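Chapter 4
Gathering Demonstrations

4.1 What counts as an example

A learning system of the kind treated in this book is given no rules for picking up a ball. It is given examples, and each example is a record of one attempt: the camera images, the joint positions of the arm, the state of the gripper, and a label saying what the attempt was meant to do. We call such a record an episode.

The quality of a set of episodes depends on its spread. The Skarcombe set, used in the exercises, holds 1717 episodes. Of these, 233 were set aside for testing before any training began, and the test episodes must stay unseen until Chapter 9. Manon Simard's early work on sorting showed that 1000 episodes from a single layout can teach less than 621 from many layouts -- the arm learns the layout and neglects the object.

Layout therefore includes clutter. Objects that overlap, roll or hide one another should be recorded as they lie, and soft items such as cloth should be mixed with hard ones. 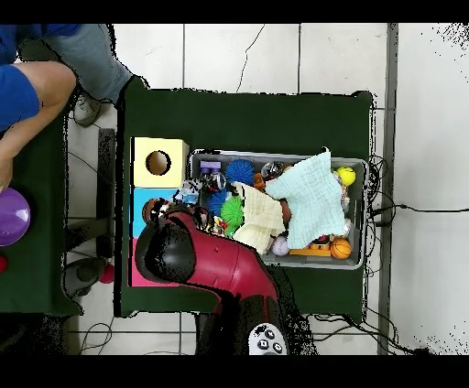
Figure 4.1 Red arm over a work table, with three coloured boxes at left and a grey bin of mixed toys and cloth.

The operator's first task is to fix the start and end of each episode. An episode starts when the arm leaves its rest position and ends when the gripper has opened and cleared the object. Failed attempts are kept and labelled as failures.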